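Subject: Re: [Hurnura] Bench rules for the Candden round

On Thursday the Rees team wrote:
> Can someone confirm what goes on the bench for the Candden round? We've
> been practicing on bare wood and somebody told us that's wrong. Also, is
> it one gripper or two? The rule sheet says both in different places.

Hi all,

Bare wood won't get you disqualified, but please switch to green cloth if you can! Our bench at Plidlow has had it on for weeks and the wrist camera view changed a lot for us, so everything we'd tuned before that had to be tuned again (not a fun evening). Clip the back corners down tight. 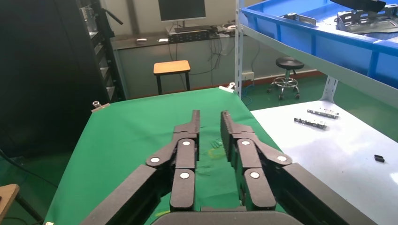 Wrist view over the green cloth, Plidlow bench

On the second question, it's one OR two, your pick. The sheet got pasted together from last year's and this year's, sorry. If you go with two you still get the same 600 seconds and the same 100 points to play for, and a drop costs you 5 either way.

We're going with two. The students voted and it wasn't close - I was on the losing side, for the record. Marking squares on the mat with one for each side has helped them talk about who's reaching where, and the sheet metal brackets live in the blue bin next to the bench.
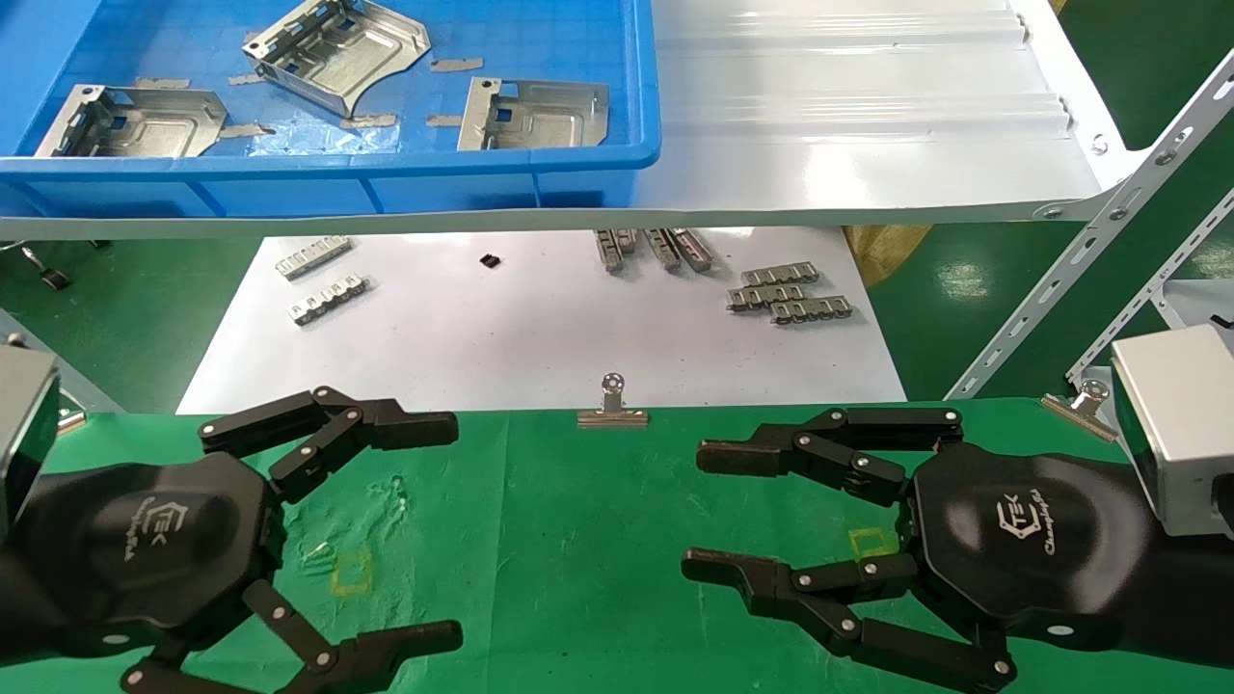
Photo: Plidlow robotics club

If you're still wiring up a second arm, don't rush it for this round. One arm that does the short list cleanly will score fine, and there's another round after this one.

Can somebody at Rees send me your table height too? Ours might be on the low side and I'd like to fix it before we load the van.

Talk soon,
Plidlow bench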